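2026-03-05

Morning

Up before the kettle had any right to expect me, and thinking of Grandad's accordion again. I must have been nine when I decided it would be mine one day, and I used to lie in bed playing the bedspread with both hands (badly, I'm sure!). Aurora got it in the end, and I sulked for a whole summer. 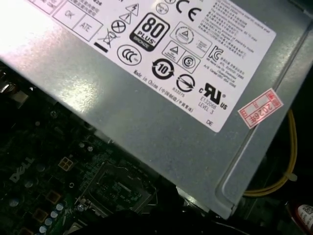
Evening

Margarida rang after supper and we went on for ages, all the old stories, the red straps, the wheezy low note. She says Aurora might lend it to me in April. I've gone quite silly over it and can't settle to my book.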